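Questions I get asked about the metal detecting

I've been answering the same emails since I started posting my finds, so I've put the usual ones in one place. If yours isn't covered, write to me and I'll get round to it — slowly, in summer.

How did you get started?

My neighbour Arnulfo Huaranga lent me his old machine for a weekend and didn't get it back for 12 weeks. I found a tractor pin, a lot of ring pulls and one very worn penny, and that was me hooked!

Do you need permission?

Yes, always, even for a scruffy bit of field that looks as if it belongs to no one at all. I knock on the door, say who I am and offer to split anything decent. I get it in writing too (a short letter is fine). The farm at Brekke took me three goes, and the third time I brought cake.

What's the best thing you've ever found?

A little silver brooch, bent nearly double, from the bottom field at Brekke. I shook so much I had to sit down in the mud. The oldest thing with a date on it is much duller, a lead token I still can't read properly.

Is it worth going out in winter?

I love it. The crops are off, the ground is soft and you get the place to yourself. December is my favourite month, provided I've packed two flasks and dry socks. Frozen ground is another matter, and I stay home for that.

How much have you spent?

More than I've told my sister. My first machine of my own was 198 pounds second-hand, and I'd still tell a beginner to start with something like that. The posh one came years later, after I'd dug roughly 1000 holes and knew what I wanted from it.

How do you store your finds?

Small things go in lidded boxes with a bit of foam, each with a slip saying which field and how deep. Iron gets its own box and I keep that one as dry as I can. I number everything in an exercise book, and I'm up to 1458 now, although a shameful share of those are buttons.

Should I clean old copper and bronze?

Please go gently. A soft brush once the soil has dried, and then stop. I ruined a lovely buckle in my first year with lemon juice and I still think about it. Brown and orange patches don't bother me these days, I like a bit of colour on old metal.

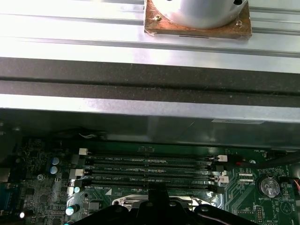 Can I come along with you?

Sometimes! I take one or two people out in autumn if the farmer's happy. You'll need wellies, a spade and plenty of patience, and you must fill in every hole you dig. Send me a message with your rough location and I'll let you know when there's a space.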